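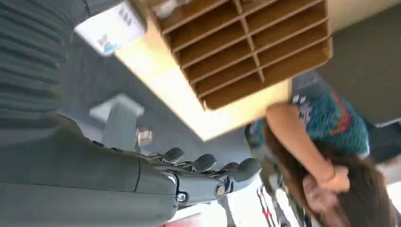
How to move a home network to a new router without losing a whole evening

Did this Thursday night at our place in Utby, second time this year, so writing it down while I still remember. Works for pretty much any router. Ours is a mess of hand-me-downs, yours is probably nicer.

Before you unplug anything

Log in to the old router and write stuff down. On paper. You will not have internet to look at your notes.

Network name and password, exactly, capitals and all. Login type from your provider (automatic, or a username and password). Any fixed addresses you gave to the printer or whatever. Port forwards if you have them. Most people don't.

Take screenshots too if you like, just save them on the laptop.

Do it at a quiet time. I started at 9 pm and Oskari Oksanen was in the middle of uploading 2,154 vacation pictures from Nevport. He got to 1,371 before I pulled the plug. Ask first.

Swap

1. Turn off the modem and the old router.
2. Move the modem cable to the new router, into the port marked WAN or internet. Not one of the LAN ones. I did this wrong last time and lost 3 hours.
3. Modem on. Wait for the lights to settle, a couple minutes.
4. New router on. Wait again.
5. Plug a laptop straight into the router with a cable. Don't do setup over wifi, it drops you halfway through.

Setup page adress is usually on the sticker underneath. Change the admin password first thing. 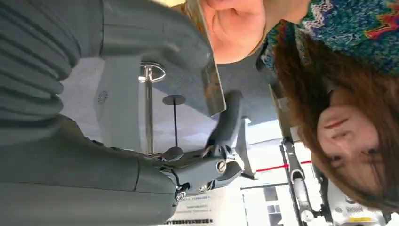

Use the old name and password

Biggest time saver by far. Give the new wifi the exact same name and password as the old one and most devices just come back on their own. Ours has been called Burano since forever and I'm not retyping it into a thermostat.

If something won't reconnect, make it forget the network and join again. Old printers sometimes only do 2.4 GHz — if the router mixes both bands under one name, split them for ten minutes, get the printer on, then merge them back.

Still no internet?

Restart the modem with the new router already plugged in. Some providers lock to the first box they see, so leave the modem off for ten minutes and try again. Still nothing, call them and say you changed routers.

Last bits

Run the firmware update now, you wont do it later. Turn off WPS. Set up a guest network if people come over a lot, ours is Ojala.

Keep the old router in a drawer for a couple weeks, then factory reset it before you give it away.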